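Startseite > Vorträge > Robotik > Beispiele sammeln am PC-Arbeitsplatz

Sprechnotizen: Demonstrationen für das Zerlegen von Rechnern

Folie 1 - Einstieg
Kurz begrüßen, Projektname Elby nennen, dann gleich zum Thema. Es geht heute um die Daten. Das Modell selbst kommt erst im zweiten Vortrag aus Rirville.

Folie 2 - Was wir aufnehmen
Eine Episode ist ein Handgriff: greifen, herausnehmen, ablegen. Längere Abläufe setzen wir später aus einzelnen Episoden zusammen. Jede Episode bekommt einen Satz als Beschreibung, den die bedienende Person vor dem Start einträgt. Nachträglich beschriften hat bei uns zu viele Fehler gebracht.

Folie 3 - Umfang
Ziel sind 1.000 Episoden, 500 davon bis Februar. Stand heute: 205 brauchbare. Verworfen haben wir 37, meist wegen falscher Beschreibung oder weil eine Kamera ausgesetzt hat. Fehlgriffe bleiben drin, wenn sie in derselben Episode korrigiert werden. Hier kommt erfahrungsgemäß eine Rückfrage - auf Folie 6 verweisen.

Folie 4 - Variation
Gehäuse zwischen den Episoden verschieben und leicht drehen. Kabel nicht ordentlich zurücklegen, das System soll auch mit Unordnung umgehen. Licht einmal pro Block ändern. Wer immer gleich anfährt, liefert fünfmal dasselbe Beispiel. Die Gruppe in Morora wechselt deshalb nach jedem Block die bedienende Person, wir machen das inzwischen auch.

Folie 5 - Arbeitsplatz
Beide Bilder stehen lassen, nicht alles erklären. Auf die Halterplatte hinweisen, dann auf den Unterschied der Blickwinkel: Die feste Kamera gibt den Überblick, die Kamera am Handgelenk zeigt, was zwischen den Fingern passiert.

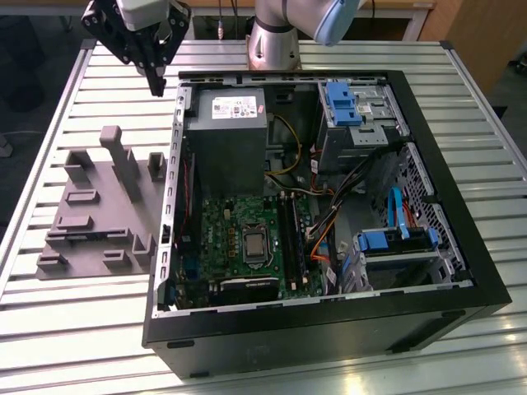
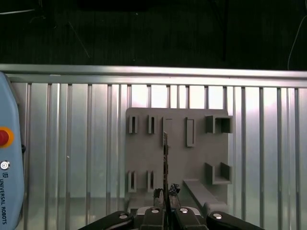

Oben: offener PC auf dem Lamellentisch, links daneben die Halterplatte. Unten: Blick vom Greifer auf eine Platte mit Haltern, zwischen den Fingern ein schmaler dunkler Streifen.

Folie 6 - Offene Punkte
Wie viele korrigierte Fehlgriffe verträgt der Datensatz? Wissen wir noch nicht. Das Aufnahmeformat wird mit Oyewole abgestimmt, bis dahin Rohdaten behalten. Danach Fragen.

Weitere Vorträge
Zeitstempel bei mehreren Kameras
Kurze Sätze für kurze Handgriffe
Elby: Aufbau der Ablage

Kontakt | Impressum | © Projekt Elby | Nach oben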